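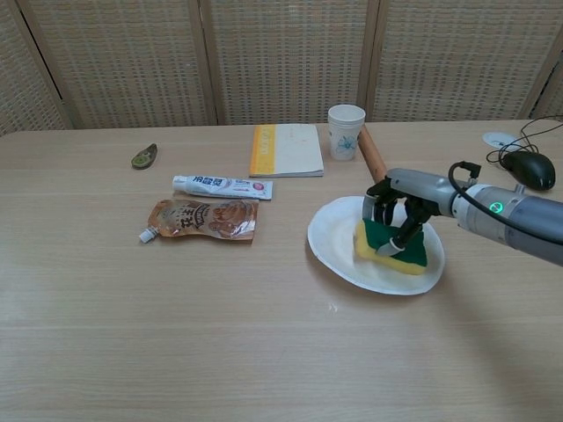

Sponge on the table, green side up

Switching studios mid-season - what happens to the costume deposit?

Posted by Séverine Fleury in Dance, Gym and Fitness Classes

My daughter is nine and has taken ballet and jazz at a studio in Brodholm for three years. We are moving across the river at the end of October and the drive would be 27 miles each way, so I want to put her in a studio in Makdale that a neighbor's kids go to.

When I registered her in August I paid the registration fee, the first month, and a costume deposit of $70 per class, so two of those. The costumes have not been ordered yet as far as I know. The desk told me last year that they measure the kids before Thanksgiving. I asked by email if I could get the deposits back and got a one-line reply saying "deposits are non-refundable per the handbook." The handbook I have says the costume deposit is "applied to the balance of the costume" and that tuition needs 30 days' notice. It doesn't say anything about a student who leaves before the order goes in.

I have two things I'd like to know. Is it normal for them to keep it? And will the new studio make her start at a lower level? She is in Ballet 3 now and she is worried about being put with the little kids. The new place calls its levels by color, so I can't compare them.

I don't want to make an enemy of anybody. Her teacher there has been very good to her.

Teoh
Yes they keep it. Every studio we have been at kept it. Read before you sign.

marlowridge
I ran the front desk at a studio for six years (not in your area), so take this as how it usually works and not as legal advice.

On the deposit: there is no one rule. It depends on what you signed, and in some places on state law as well. Look for the online registration form in addition to the handbook. Most studios now use a sign-up system where you check a box agreeing to a longer set of policies, and the refund wording is often in there and nowhere else. You should be able to log in and print it. If it says non-refundable in plain words, you probably won't get far. If all it says is "applied to the balance," you have a fair reason to ask again.

When you do ask, skip the general email address and write to the owner or the office manager by name. Keep it short. Give your last day, say that you understand costumes have not been ordered, quote the line in the handbook, and ask if the two deposits can be returned or put toward your last month of tuition. We said yes to the second one a lot more than the first. A credit means no refund to process, and the family pays through the notice period without a fuss.

Send the withdrawal notice separately and do it now. If your 30 days start late you can end up owing another month, and at two classes a week that could cost you more than the deposits. Some places only accept the notice on their own form, so check that too. Also turn off autopay after the last charge you owe, not before. A declined card gets you a late fee at a lot of studios.

On levels: they will want to see her dance before they decide. Usually it is a trial class, sometimes a short placement with one teacher. Level numbers mean different things everywhere. At our studio Ballet 3 was mostly ages 9 to 11, and I have seen other places where Ballet 3 is teenagers. Ask the Makdale studio what age most of the dancers in each color are and how many years they have had. If they want her in a lower ballet class, ask if they will look at her again in January. It is common for a child to be placed a little low at first because the new school teaches a different syllabus.

Ask about their recital costumes as well. If they order early you may be paying a deposit there within weeks of starting.

kettle_and_barre
We switched in the middle of the year when my son was ten. He was put down a level in tap and moved back up after winter break, and he was fine about it after the second class. There were 18 kids in the room and he already knew one from school, which helped more than anything I said.

One thing to add to the above. Ask what dress code they want before you buy anything. Our new place wanted a different color of shoe and I had just bought the old kind. The old studio had a swap shelf and I left them there for someone.

We got half of our deposit back, by the way. I asked in person, at a quiet time, around 4 before the classes started.

Séverine Fleury
Thank you, this helps. I found the form online and it only says registration fees are non-refundable, nothing on costumes. I have sent the notice and written to the owner asking for the credit. She does a trial class in Makdale next week.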